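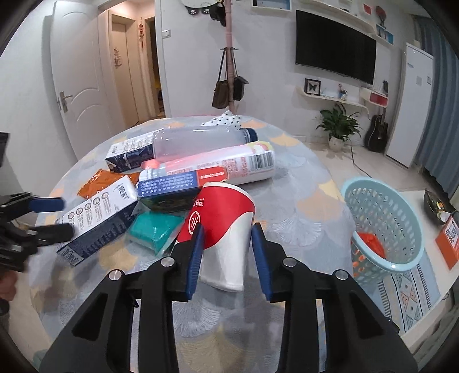
*Figure 1. Mixed household items on a round table, with a paper cup, a clear plastic bottle and a spray can among them.*

## Unit 3: Sorting and Clearing a Shared Table

**Course:** Household Organization and Domestic Practice
**Institution:** Mumden Adult Learning Center
**Instructors:** Dong-geon Won and Palesa Mokoena

These notes accompany the August session of Unit 3. Students should read them before the practical and bring a copy to the Ngcobo Room. The practical begins at 2:00 p.m.

### 3.1 Purpose of the unit

A table in a shared home collects goods of very different kinds. Packaging, cleaning products, drinks containers and cloths come to rest together, and the person who clears them must make a separate decision for each. This unit teaches a fixed order for those decisions, so that two people working at the same table will reach the same result.

Students who completed Unit 2 will recall the distinction between *clearing* and *cleaning*. Clearing removes or relocates items. Cleaning treats the surface once it is bare. Unit 3 deals with clearing only.

### 3.2 Terms used

**Empty container.** A bottle, cup, can or carton with nothing left in it. The status of a container must be confirmed by handling it. A clear bottle may be judged by eye, as with the one toward the back of the table in Figure 1. A box or carton may not.

**Closed packet.** A sealed wrapper or pouch that has not been opened. Closed packets are stored, never discarded, unless the printed date has passed.

**Soft item.** Any cloth, towel or garment. Soft items go to a basket and are not folded at the table.

**Restricted item.** Any product with a warning label. Spray cans are always treated as restricted in this course, whatever their contents.

### 3.3 Order of work

1. Stand at the table and look over the whole surface before touching anything.
2. Remove restricted items first and set them upright in a separate tray.
3. Take away empty cups and bottles. Check each cup for liquid before tilting it.
4. Lift boxes and cartons one at a time. Read the label, test the weight, and decide whether the item is kept or recycled.
5. Gather closed packets and place them together in a shallow container.
6. Transfer soft items to the basket.
7. Straighten or remove the tablecloth.

The order is not to be changed during assessed work. Students may discuss other sequences in the written exercise.

### 3.4 Notes on particular materials

**Paper cups.** Many paper cups carry an inner lining and are not accepted with ordinary paper. Follow the notice posted above the bins. Cups should be stacked only when dry.

**Plastic bottles.** Empty the bottle, press it flat where the plastic allows, and replace the cap. Bottles left on their sides roll easily – on a round table there is no corner to stop them – and should be dealt with early in step 3.

**Cartons and boxes.** Printed boxes of similar color are often confused with one another. In Figure 1 a white carton with a navy-blue lower half, a blue-and-white box and a white box with a dark navy end share one table. Color alone is therefore a poor basis for sorting, and students are expected to read the printed text or ask for a translation where necessary.

**Packets.** Light packets slide under heavier items. Lift boxes straight up and avoid dragging them across the cloth.

**Spray cans.** Keep the cap on. Do not place a can in the recycling bin until an instructor has confirmed that it is empty.

### 3.5 Placement of the basket

The laundry basket stands beside the table, within reach of the working hand. It is not placed on the table or on a chair. A basket with open mesh sides, such as the light blue one to the right in Figure 1, allows the contents to be checked without unpacking. Damp cloths must be hung before they are added.

### 3.6 Practical exercise

Students work in pairs. Each pair receives one laid table and a Prosuvness record sheet. One student clears while the other records each decision as *keep*, *recycle*, *discard* or *basket*. The roles are then reversed with a new table. The time allowed is 24 minutes for each turn. Rollarska storage trays are provided and must be returned to the cupboard, lids on, at the end of the session.

Speed is not assessed. Marks are deducted for restricted items handled out of order and for decisions left blank on the sheet.

### 3.7 Written work

Submit one page on the following topic: *Describe a table in your own home that is used for more than one purpose, and explain which step in section 3.3 would be the most difficult to apply there.*

Written work is handed to Palesa Mokoena at the start of Unit 4. Questions about the record sheet should be directed to Dong-geon Won.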